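Household Sorting and Storage - Week 5 handout
Community Certificate in Home Organisation, Didurdale campus
Notes by Marcus Escobedo

Reading before class: Chapter 3 of the course reader, plus the Nguyen-Tran worksheet on mixed containers. Bring a bin, drawer or tub from home with its contents exactly as they are. No tidying on the way!

1. The mixed bin

Last week we worked with things that already belonged together (cutlery, towels, the spice shelf). This week is my favourite part of the whole course, the mixed bin. Every house has one. It's under the laundry trough or behind the back door, and it collects whatever was in somebody's hand when they ran out of patience.

A mixed bin teaches you more about a household than any wardrobe will. You get bottles, brushes, handles of one kind or another, and small crumpled bits that you have to pick up before you can say what they are. Shapes and materials are all over the place, and that's what makes it such good practice.

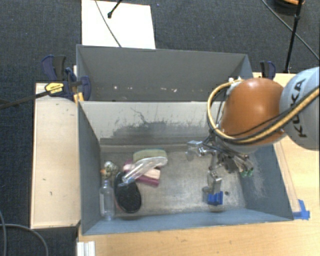 Start with whatever you can name at a glance. A clear plastic bottle is easy, so it goes first, and you'll be surprised how much calmer the rest looks once the big light things have gone. Next come the items lying partly over one another. Lift the top one, name it out loud, put it down in its group, then go back for the one underneath. Naming out loud feels silly for the first five minutes and then it really speeds you up - try it.

Leave the mystery pieces until the end. Half of them will match something you've already sorted.

2. Grouping

Group by job first, colour and material later. A brush belongs with the other cleaning gear whether it's black, red or see-through. The Torenow method in your reader groups by material, and it works beautifully for recycling, but at home people go looking for "the thing I scrub with".

Key terms for the quiz: parent bin, receiving bin, holding pile, orphan.

3. Two bins side by side

Set your receiving bin right against the parent bin if there's room on the bench. Short reaches make a big difference over a long session. Hard-walled bins are best for learning, as soft baskets sag and everything slides to the centre. Metal is noisier but wipes out in no time.

In-class exercise (40 minutes, pairs)

Swap bins with your partner. Sort theirs without asking any questions, then explain your groups to them. Listen carefully when they disagree, and write down any orphans.

For next week

Finish the Drorkesura case study, page 272 onwards, and answer the first two questions in your own words. Bring labels and a decent marker.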